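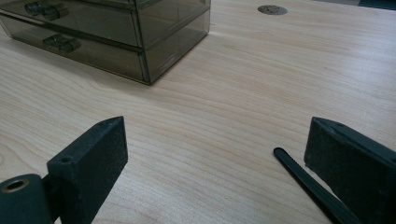

Hand-held gripper with the jaws open, at a desk with a drawer organiser.

About Covby

Covby records manual handling tasks with hand-held grippers and turns the recordings into motion programs for robot arms. We work from one site, in Plukholm, and our customers are mainly small packing and assembly firms. The tasks are ordinary ones: opening drawers, moving boxes, placing parts in trays. An operator does the task by hand with a pair of grippers, the position and jaw opening are logged, and the log is used to train the arm.

Our gripper is called the Dornero. It has two padded fingers on a shared slide and a sensor that measures the distance between them. We build, calibrate and repair it ourselves.

The August fault

Customers ask about this more than anything else, so the account is kept on this page.

In August an arm running a drawer-opening program closed its fingers too late. The finger pads missed the pull, struck the front of the drawer and pushed the whole unit backwards until the arm reached its force limit and stopped. The drawer front cracked. The guard was closed and there were no injuries.

The arm was checked first and found to be within tolerance. The program was then run without a load and repeated the same error. The cause was in the recordings. On one Dornero the magnet for the jaw sensor had been fitted with the wrong adhesive and had crept along its seat over several weeks. The logged opening was eight millimetres smaller than the true opening by the time the fault was found. Each session began with a zero check at the closed position, but the check accepted whatever value it read and stored it as the new zero. The error at wide openings was therefore never flagged.

A total of 1071 recordings had been made with that gripper after its last full calibration. We withdrew all of them. Those whose opening could be recovered from the wrist camera were corrected and marked as such. The remainder were deleted and the tasks recorded again. Programs already delivered from the affected set were recalled, and the customers were told which arms to stop. 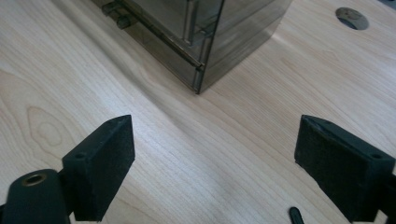
What we changed

The zero check now compares the reading with the factory value and refuses to start a session if the difference is too large. A second check is made with the jaws fully open, against a fixed gauge. Sensor magnets are clamped as well as glued, and the adhesive is recorded against the serial number of the gripper.

Two-handed tasks have a further step. The operator brings both grippers into view of the head camera before the first movement and holds them still.

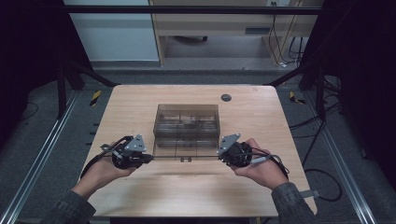
The jaw openings seen by the camera are compared with the logged values, and the session is rejected if either side disagrees. The step takes roughly 20 seconds. It is repeated after any knock, any change of finger pads and any cable being unplugged.

On the robot side, the force limit for first runs has been lowered, and a new program is run at reduced speed until the operator releases it.

Reporting a fault

If an arm running a Covby program closes early, closes late or touches something it should not, press the stop and leave the arm where it is. Do not jog it clear unless a person is trapped. Note the program number and contact the service desk in Plukholm. We ask for the log file before the arm is restarted, as a restart overwrites the last run.

Fault notices are sent to all customers on the same day, including those whose equipment is not affected.

Page last revised Friday, September 20, 2024.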